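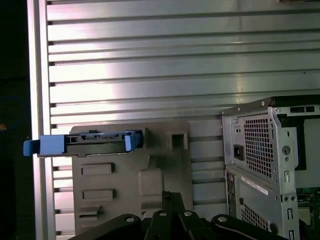
**Lilent 7** is the control and planning software from Truvbridge for robots that have to work inside other people's product design decisions. It was built for desktop computers, a category of object apparently assembled by folding cables around a screwdriver and hoping for the best.

You bring the arm, the gripper and the wrist camera. Lilent does the looking, the deciding and the backing off.

## What it does

**Perception.** The detector runs on the wrist view alone and labels the parts a teardown or rebuild cares about: drive caddies, bezels, latch tabs, power supplies, connectors, wiring. It was tuned on bare metal benches under unkind lighting, so a bright streak along an aluminum channel is no longer reported as an edge to grab. (Version 6 was very fond of those streaks. We have spoken to it.)

**Tilt handling.** Parts rarely sit square to anything. Lilent fits a pose to each one separately, so a caddy leaning in its opening gets its own approach angle and doesn't inherit the one from the plate underneath.

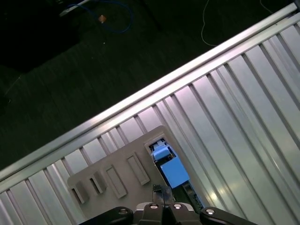 The fit is refreshed at every step of the approach. If the new pose disagrees with the old one by more than your threshold, the arm stops and asks. You can set the threshold very high and it will stop asking, and you can also explain that to whoever buys the grippers.

**Planning.** Sial, the planner inside Lilent, treats a chassis as a box with opinions. You mark keep-out volumes once per model, and it plans around them with the full gripper shape, linkages and all. Planners that think of a gripper as a point at the fingertips have a bright future in simulation.

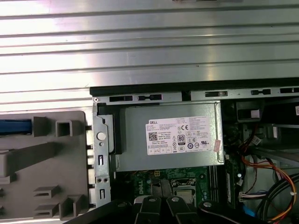 Boards and memory slots are keep-out by default. Power supply housings are marked as touchable, which you can change. Labels can be cropped and handed to your own reader; Lilent has no views on what they say.

**Cables.** We do not claim to have solved cables. Lilent marks them as soft, keeps a margin, and slows down near them. The margin is adjustable, and the default is timid on purpose.

## Working with a person nearby

Shared-bench mode pauses the current motion when a hand comes into the wrist view and resumes on a button press, never on its own. It is a convenience feature. It is not a safety system, it does not replace one, and the manual says so in a larger font than this.

## In the box

There is no box. The download contains:

- The Lilent runtime, with a plain-text config file you can read without a course
- Sial, with the path viewer and 26 starter part templates
- Replay, which steps through a logged run view by view, so you can find the moment it went wrong 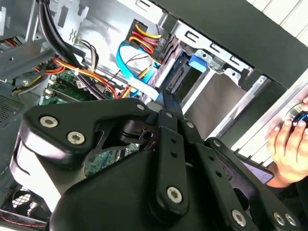 ## Requirements and licensing

Linux, a supported arm driver and 200 GB of disk if you keep your logs, less if you prefer mystery. One license covers one arm. Moving it to another arm takes a form, and we are sorry about the form.

The Eltley driver is included but still marked beta. The next release is due in October.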